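Sarken Library Service Extends Home Delivery to the Honov Valley

SARKEN, 14/02/2018 – The Sarken Library Service will extend its home delivery program to all 21 communities of the Honov Valley this spring. The program brings books, large-print titles and audiobooks to residents who cannot easily travel to a branch.

The service was tested in January in five communities near Groscombe, where 189 residents signed up. Borrowers made 693 requests during the month. Large-print novels and local history were the most requested categories, followed by audiobooks on compact disc.

Deliveries will be made every second week. Each household may borrow up to five items at a time, and no late fees will be charged on home delivery loans. Items are collected on the next visit and may be renewed by telephone.
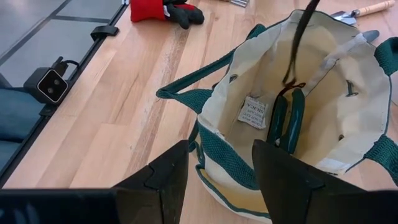 How to Register

Residents of any age may apply if illness, disability, caregiving duties or lack of transportation keeps them from visiting a branch. A family member or neighbor may apply on a resident's behalf. Forms are available at the Groscombe and Honov branches and by mail on request. A current library card is required – new cards are issued free of charge with the application.

Applicants are asked to list favorite authors and subjects, along with any titles they do not wish to receive. Staff will use this list to select items for borrowers who prefer not to choose their own.

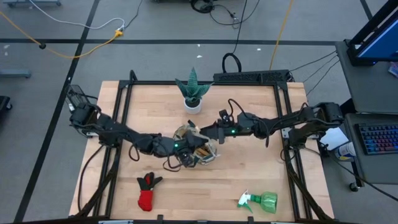

Requests received before noon will be filled from the Groscombe collection where possible. Titles held elsewhere in the county may take one additional delivery cycle. Reference works, newspapers and items on the new releases shelf are not part of the program.

Branch opening hours will not change. The reading room at Groscombe will remain open to the public during the expansion, and the monthly book discussion will continue as scheduled.
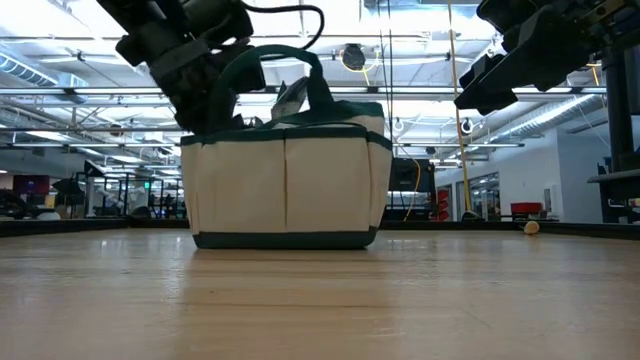 Liepiņa
Communications Office, Sarken Library Service

The Sarken Library Service operates branches in Groscombe and Honov and lends books, recordings and periodicals to residents throughout the county. Further details on delivery routes will be posted at both branches before service begins.

Contact Us | © 2018 Sarken Library Service | Back to Top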